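Pose track jumps when the gripper gets close to a clear acrylic box
posted by Oda Skjelbred, tagged perception, tracking, Fidby

We record demonstrations with hand-held grippers and run the clips through Fidby to get the gripper path. On cardboard boxes and mugs it is fine. With a clear acrylic box on a white table the path drifts on the approach, then snaps sideways by up to 11 mm just before contact. It happened in 81 clips of the last batch. Camera calibration was redone in May and the residuals look normal.

My guess is that the tracker picks up features on the reflections of the overhead lights and on the reflected fingers in the walls. Is there a setting for this, or do I need to mask by hand?

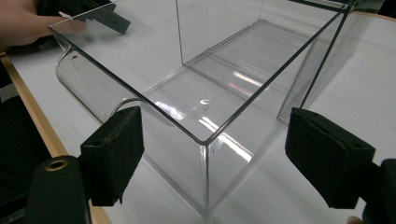

Manipulation Software Group, Clostden

The wrist camera is the only one I can use for this. I have tried raising the feature threshold, but then there are too few points left on the table and tracking is lost altogether.

Gunnel Berge
Your guess sounds right to me. Glare moves when the camera moves, but not the way a fixed point on the box would, so the solver gets a set of points that agree with each other and are wrong. Leave the threshold at the default and do two things.

First, mask the fingers. They sit in the same place in the image apart from opening and closing, so one mask drawn for the widest opening will do. Second, set max_intensity in the Fidby config so saturated pixels are dropped before feature detection. Then rerun one bad clip and plot the inlier count against time. If it still dips near contact, put some printed texture on the table. White on white gives it very little to hold on to.

The mask won't catch reflections of the fingers in the box walls - for those, tighten the outlier gate to 2 pixels.

saether_user
just use depth

Cellitz
Depth won't help here, most sensors read straight through clear acrylic or return nothing. We had the same jump and fixed most of it by locking exposure at 1,760 microseconds. Auto exposure was changing as the box filled the view. Your value will be different depending on the lights.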